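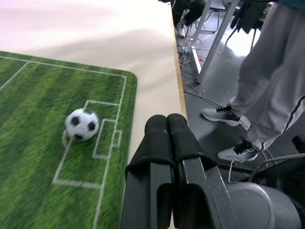
Mondcombe Robotics Workshop — Arm Maintenance Team

Progress report to the Trilix fund, 06/08/2025

The arm at the soccer table is again in regular use. Musa Adeleke changed both grip pads after 4,000 cycles and set the closing position of the fingers again. The wrist camera was calibrated a second time — the first result was not good enough near the table edge. From the grant we have spent 600 dollars, mostly on pads and one cable. The elbow joint still makes a small noise, and we will open it in September.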